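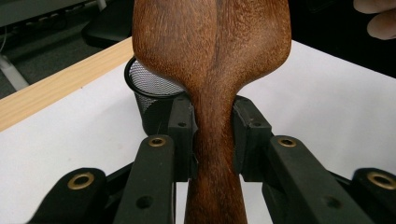

台所道具は、家庭の中でいつ捨てられるのか。
壊れた時よりも、住む人が入れ替わった時に捨てられることが多い。

図2　木彫りの品。大きな匙または箆に似た形。赤みのある褐色、中央に縦のやや暗い筋。

4．結果と考察（その一）　道具の寿命と世帯の交代

4.1　記録の概要

前節の手順で得た台所日誌は50世帯分。調査地はラザル（Lazăr）の旧市街側と川向こうの二地区。記入期間は世帯ごとに違う。短い家で二か月、長い家では二年を越える。そろえるべきだったが、そろわなかった。記入項目は、道具の名、置き場所、手に入れた経緯、使わなくなった日とその理由。最後の「理由」は自由記述とした。

道具の項目は全部で1546件。同じ鍋が別の名で二度書かれた例があり、聞き取りで確認できたものは一件にまとめた。確認できなかったものはそのまま残した。まとめの作業はプレダ（Iulian Preda）とカラスコ（Araceli Carrasco）が別々に行い、食い違いは後から突き合わせている。食い違いの多くは蓋だった。蓋を鍋の一部とみるか、独立の道具とみるか。本稿では独立とする。蓋だけ残って鍋のない家がかなりあるため。

4.2　「壊れた」の中身

自由記述で最も多い語は「壊れた」。ただし中身はばらばらで、柄が折れた、底が焦げた、という物理的なものから、「色が嫌になった」「もう誰も使わない」まで入る。聞き取りの際に言い直しを求めると、壊れたと書いた人の多くが、別の理由を先に話した。娘が家を出た。義母が施設に移った。台所を塗り直した。

物としての破損は、むしろ使用の継続と両立する。取っ手のない鍋は豆を浸すのに回される。欠けた鉢は窓辺で種の受け皿になる。先の減ったへらは、そのまま鍋の隅をこそぐ専用になる。用途が下がる（あるいは横にずれる）だけで、台所からは出ていかない。先行研究ではこの移動を「降格」と呼ぶことがあるが、当事者はそう捉えていない。ある主婦は、欠けた鉢の方が扱いが楽で、前より好きだと話した。

なお「降格」に替わる語として本稿は「転用」を使う。用語としては弱い。代案がなかった。

4.3　世帯の交代と廃棄

廃棄が集中するのは世帯の構成が変わる時期。結婚、死別、子の独立、同居の開始と解消。日誌上で廃棄が同じ週に固まって現れる箇所を拾い、聞き取りと照らすと、ほとんどで何らかの出入りがあった。引っ越しがなくても起こる。

死別の場合は少し違う。すぐには捨てない。故人の道具は引き出しの奥か棚の上段に移り、しばらく動かない。動くのは次の出来事、たとえば孫の下宿や冷蔵庫の買い替えの時で、その時にまとめて出る。つまり死別から廃棄までに間が空く。この間の長さは家によって違いすぎて、平均を出す意味がないと判断した。

一方、子の独立では、捨てるより先に渡す。渡されるのは二番手の品が多い。いちばん使い込んだ鍋は親の家に残り、揃いの皿は半分に割られる。受け取った側の日誌では、その皿が「もらいもの」ではなく「実家の」と書かれる。経緯欄の書きぶりの差については5章で扱う。

4.4　材質による差

金属、陶器、木、樹脂の四つに分けて比べた。樹脂は理由欄が短い。「古い」「割れた」で終わる。陶器は一点ずつの話が長く、誰の皿か、どの来客の時に欠けたかまで書かれる。金属は転用の回数が多い。

木の道具はやや扱いにくい。匙、へら、麺棒、まな板を一つの区分に入れてよいかどうか、最後まで意見が割れた。まな板は消耗品として扱われ、削り直すか買い替えるかの話になる。匙とへらは名前が家ごとに違い、同じ人が日によって呼び分けてもいる。粥用、ジャム用、といった用途名で呼ぶ家もある。用途名のついた匙は長く残る傾向があり、ジャムを作らなくなった家でも、ジャム用の匙は引き出しにあった。名前が残れば物も残る、と言いたくなるが、逆の説明も成り立つ。長くあるから名前がついた、とも読める。日誌だけでは決められない。

手入れの記述も木に偏る。油を塗る、日陰に立てる、他の匂いと離して置く。誰から習ったかを尋ねると母、祖母のほかに、近所の人が挙がる。近所の人から習った手順は、家の中で異論が出やすい。塗る油の種類で夫婦が譲らない家が二軒あり、聞き取りがそこで止まってしまった。

4.5　記入者の偏り

記入者は家で主に調理する人に頼んだ。当然、調理しない同居人の持ち物が漏れる。ナイフ類と、栓抜きなど酒まわりの道具がそれにあたる。追加の聞き取りで補ったが、十分とはいえない。

また、日誌をつけること自体が廃棄を促した可能性がある。書くために引き出しを開け、開けたついでに捨てる。ペトリディス（Christos Petridis）が草稿段階で指摘した点で、確かめたところ記入開始の直後に廃棄が固まった世帯が13あった。この分は4.3の集計から外してある。外しても傾向は変わらない。外す前の表は付録Bに示した。

季節の影響は検討していない。5月に大掃除をする家が多いとの話は複数聞いたが、期間が揃っていないため比べようがなかった。今後の課題とする。

4.6　小括にかえて

道具の物理的な状態から廃棄を予測するのは難しい。世帯の出入りを見た方がまだ当たる。ただし今回の二地区は家が広く、置き場所に余裕がある。狭い集合住宅で同じになるかは分からない。余裕がなければ、転用の段階を飛ばしてすぐ捨てる、というこもありうる。

聞き取りの書き起こしはヴォイク（Luminița Voicu）が担当した。引用部分の訳は著者による。方言の語はなるべく標準語に寄せたが、道具名だけは元の呼び方をを残し、一覧を付録Cに置いた。次節では道具の置き場所の移動、とくに上段の棚と引き出しの奥の使い分けを見る。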